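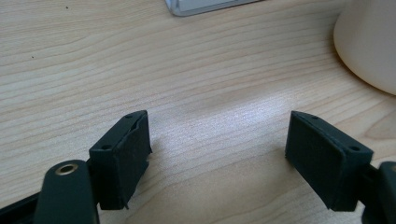 Cover crop after barley, too dry to bother?

rolton_dave
Barley came off 6 days ago and the ground is like concrete. I've got 140 acres I wanted in radish and oats by mid August but there's no rain in the forecast. Do I drill into dust or sit on the seed? It wasn't cheap!

kwokfarm
Drill it. Seed in the shed never grew anything. I went in dry last year, got a shower two weeks later and it was up past my boots by fall.

Simão Amaral
I'd wait, sorry Kwok. We did the same over by Zarnbridge and got just enough rain to sprout it and then nothing. Lost the lot (and the volunteer barley loved it).

kwokfarm
How deep were you though? If you're scratching it in at half an inch, sure.

Simão Amaral
Inch and a half, same as the neighbors. Heavy clay, mind you.

rolton_dave
Mine's lighter than that, bit of gravel on the top end. Might do the 60 acres nearest the creek and hold the rest?

mudhen
That's what I'd do. And chop your straw finer, we had awful hairpinning with the disc drill.

rolton_dave
Straw's already baled so no worries there. OK, starting on the creek side tonight, will post when something's green.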